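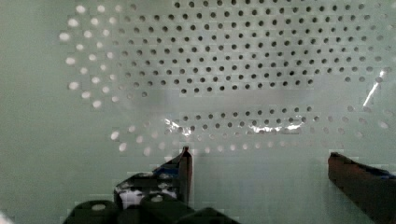
보도자료
2025년 12월 3일
배포 즉시 보도 가능

브뤼드몽 공동 작업장, 설거지 건조대 하나를 비우는 데 전념하는 로봇 팔 ‘안두라’ 제작 자료 공개
부품비 527유로, 들 수 있는 무게 200그램, 성격은 신중한 편

브뤼드몽(Brudmont) 공동 작업장은 회원들이 직접 만든 탁상형 로봇 팔 ‘안두라(Andura)’의 도면과 제어 프로그램, 조립 설명서를 오늘부터 무료로 공개한다고 밝혔다. 안두라는 손목에 작은 카메라를 달고 집게손가락 두 개로 가벼운 주방용품을 집어 옮기는 로봇이다. 현재 할 수 있는 일은 물 빠진 그릇을 건조대에서 선반으로 옮기는 것이고, 현재 할 수 없는 일의 목록은 설명서 부록에 따로 실었다. 부록이 본문보다 먼저 완성되었다.

이 로봇은 작업장 공용 싱크대에서 시작되었다. 저녁마다 건조대에 그릇이 쌓였고, 누가 치울 차례인지를 두고 벽에 붙은 당번표는 갈수록 정교해졌다. 당번표의 네 번째 개정판이 나온 날, 선반 제작을 맡고 있던 바스티앵 졸리(Bastien Joly)가 표를 떼어 뒷면에 관절 스케치를 그렸다. 그릇을 치우는 데는 십 분이면 충분했을 것이다. 로봇을 만드는 데는 두 해 가까이 들었다.

“투자 대비 효과를 계산해 달라는 요청은 정중히 거절하고 있습니다.” 졸리의 말이다. “그 사이에 건조대를 가장 자주 비운 사람이 저라는 점도 보도자료에는 빼 달라고 했는데, 들어갔군요.”

구멍 뚫린 그릇이라는 난관

안두라의 개발에서 가장 오래 걸린 부분은 타공 용기, 즉 체나 물빠짐 쟁반처럼 작은 구멍이 촘촘히 난 물건을 다루는 일이었다. 접시와 컵은 비교적 일찍 해결되었다. 타공 용기는 카메라에 전혀 다른 물건으로 보인다. 뒤쪽이 어두우면 구멍이 검은 점이 되고, 뒤에서 빛이 들어오면 같은 구멍이 흰 점으로 빛난다. 그릇 하나에서 양쪽이 동시에 벌어지는 경우도 흔하다. 초기 프로그램은 이런 그릇을 두 개의 물건으로 판단하고 그 경계를 집으려 했다. 경계에는 집을 것이 없었다.

반질반질한 표면은 문제를 더 키웠다. 조명이 닿은 자리에 흰 반사가 생기면 안두라는 그것을 모서리로 여겼다. 색이 연한 그릇일수록 반사와 바탕이 구별되지 않았고, 연녹색 타공 용기는 한동안 작업장에서 악명이 높았다. 회원 가운데 몇은 점심 도시락용으로 쓰던 것까지 집에 도로 가져갔다.

영상 처리 부분을 작성한 알반 게랭(Albane Guérin)은 결국 구멍을 하나하나 알아보려는 시도를 포기했다. 지금의 프로그램은 구멍의 밝기를 무시하고 간격만 본다. 멀어질수록 점 사이가 좁아지는 정도로 면이 어느 쪽으로 휘었는지 추정하고, 점이 끊기는 매끈한 띠가 나오면 접히거나 꺾인 부분일 가능성이 있다고 표시한 뒤 천천히 다가간다. 게랭은 이 방식을 두고 “무늬를 읽는다기보다 무늬가 없는 곳을 의심하는 것에 가깝다”고 설명했다.

검증에는 3000회가 넘는 집기 시도가 쓰였다. 기록은 실패까지 모두 공개 자료에 들어 있다. 실패 항목의 분류명은 시험 당시 담당자가 적은 그대로 두었으며, 그중 ‘또’와 ‘왜’는 정식 분류로 남았다.

손가락에 관하여

안두라의 집게는 어두운색 손가락 두 개가 마주 보는 단순한 구조이고, 안쪽에 파란 완충재를 덧대었다. 첫 시제품에는 완충재가 없었다. 그 시제품은 컵을 매우 확실하게 집었으며, 컵 쪽에서는 의견이 달랐다. 이후 고무, 펠트, 자전거 튜브 조각을 차례로 시험한 끝에 현재의 재료로 정했다. 파란색을 고른 데에는 기술적 근거가 있다고 게랭은 주장한다. 손가락과 그릇을 화면에서 구분하기 쉽다는 것이다. 졸리는 그때 서랍에 파란색밖에 없었다고 기억한다. 설명서에는 두 가지 설명을 나란히 실었다.

손목 카메라는 집게 바로 뒤에서 손가락 끝을 향하도록 고정한다. 이 위치에서는 물건이 가까워질수록 화면을 가득 채우고, 전체 모양은 알아보기 어려워진다. 대신 마지막 몇 센티미터에서 손가락과 표면 사이의 관계가 잘 드러난다. 위쪽에 카메라를 하나 더 달자는 제안도 있었으나, 천장에 달 자리를 찾다가 환풍기를 고치게 되었고, 환풍기가 고쳐지자 모두 만족하여 논의가 끝났다.

부품과 비용

팔 한 대를 만드는 데 드는 부품비는 527유로다. 모터와 제어 기판, 카메라, 전원 장치, 출력용 재료, 나사류를 포함하고 인건비는 포함하지 않는다. 인건비를 포함한 금액은 디디에 베송(Didier Besson)이 한 번 계산한 적이 있는데, 그는 결과를 본 뒤 파일을 닫고 산책을 나갔다.

모터와 베어링은 수입상 베스팀포르(Vestimport)에서 단종 재고를 넘겨받아 썼다. 같은 부품을 구하지 못하는 제작자를 위해 설명서에 대체 규격을 적었다. 다만 대체 모터를 쓰면 어깨 관절 덮개가 닫히지 않는다. 덮개 없이도 작동에는 지장이 없고, 먼지가 들어가며, 보기에 다소 솔직하다.

손가락 금형과 손목 고정대는 금속 가공 공방 카레(Carré)가 깎아 주었다. 공방을 운영하는 이잘린 카레(Ysaline Carré)는 도면을 처음 받았을 때 치수 두 군데가 서로 맞지 않는다고 지적했고, 수정본을 받은 뒤에는 세 군데가 맞지 않는다고 지적했다. 공개본에 실린 치수는 카레가 직접 다시 잰 것이다.

“집에서 만드시는 분들은 손목 고정대부터 시작하지 마세요.” 카레는 이렇게 당부했다. “가장 멋있어 보이는 부분이라 다들 거기서 시작하는데, 받침판 구멍이 안 맞으면 멋있는 손목을 책상 위에 올려 두고 끝납니다. 제 책상에도 하나 있어요.”

공개 자료의 구성

조립 설명서는 122쪽이다. 받침판과 어깨, 팔꿈치, 손목, 집게 순서로 되어 있고, 배선은 별도의 장으로 묶었다. 배선 장은 초보자가 혼자 읽고 따라 할 수 있도록 다섯 차례 고쳐 썼으며, 마지막 교정은 납땜을 해 본 적이 없는 회원이 실제로 조립하면서 진행했다. 그 회원은 이제 납땜을 할 줄 알고, 그 사실을 자주 언급한다.

설명서와 함께 공개되는 자료는 다음과 같다.

출력용 부품 파일 일체와 손가락 도면
제어 프로그램과 보정 프로그램
타공 용기 시험 기록, 실패 분류표 포함
대체 부품 규격표
할 수 없는 일 목록(계속 갱신됨)

설명서는 프랑스어와 한국어로 제공된다. 한국어판은 작업장에 머물렀던 회원이 옮겼다. 원문의 농담 가운데 번역되지 않는 것은 삭제했고, 덕분에 한국어판이 더 읽기 좋다는 평이 있다.

안전과 한계

안두라가 들 수 있는 무게는 최대 200그램이다. 빈 플라스틱 체나 작은 쟁반은 대체로 이 범위에 들어가고, 내용물이 든 것은 대체로 들어가지 않는다. 칼과 유리잔, 뜨거운 냄비는 시험하지 않았으며 시험할 계획도 없다. 작동 중에는 비상 정지 단추를 손이 닿는 곳에 두어야 한다. 설명서는 단추의 위치를 그림으로 지정하고 있는데, 초기본에서 ‘편한 곳에 두라’고 했더니 한 회원이 팔 건너편에 두었다.

젖은 그릇도 권하지 않는다. 완충재가 물을 먹으면 마찰이 달라지고, 모터 쪽으로 흐르는 물은 누구에게도 도움이 되지 않는다. 그러므로 안두라를 쓰려면 먼저 그릇이 마를 때까지 기다려야 한다. 마른 그릇은 사람이 치워도 된다는 지적이 있었으며, 작업장은 이를 검토 중이다.

작업장 대표 콜레트 롤랑(Colette Rolland)은 이번 공개에 대해 이렇게 밝혔다. “처음 이 계획을 들었을 때 저는 당번표를 다시 붙이자고 했습니다. 지금도 그 의견을 철회하지 않았습니다. 그래도 저녁에 불을 켜 놓고 여럿이 둘러서서 저 팔이 체 하나 앞에서 망설이는 걸 보고 있으면 꽤 즐겁습니다. 축구 중계보다 조용하고, 점수는 비슷하게 납니다.”

공개 조립 행사

브뤼드몽 공동 작업장은 1월에 공개 조립 행사를 연다. 참가자는 받침판과 집게를 직접 조립하고, 완성된 안두라에게 집에서 가져온 그릇을 맡겨 볼 수 있다. 구멍이 뚫린 그릇을 특히 환영하며, 연한 색이면 더 좋다. 아끼는 그릇은 두고 오기를 권한다. 참가비는 없고, 행사 뒤 사용한 컵은 각자 씻어야 한다.

브뤼드몽 공동 작업장 소개

브뤼드몽 공동 작업장은 목공, 금속, 전자 작업 공간을 회원이 함께 쓰고 관리하는 비영리 작업장이다. 회원들의 지난 제작물로는 접이식 작업대, 빵 반죽 발효함, 그리고 용도를 두고 아직 의견이 갈리는 철제 구조물이 있다. 구조물은 입구 왼쪽에 있으며 외투를 걸 수 있다.

언론 문의: 콜레트 롤랑, 브뤼드몽 공동 작업장
기술 문의: 알반 게랭(영상 처리), 바스티앵 졸리(기구부)
비용 관련 문의: 디디에 베송. 인건비에 관한 질문은 받지 않는다.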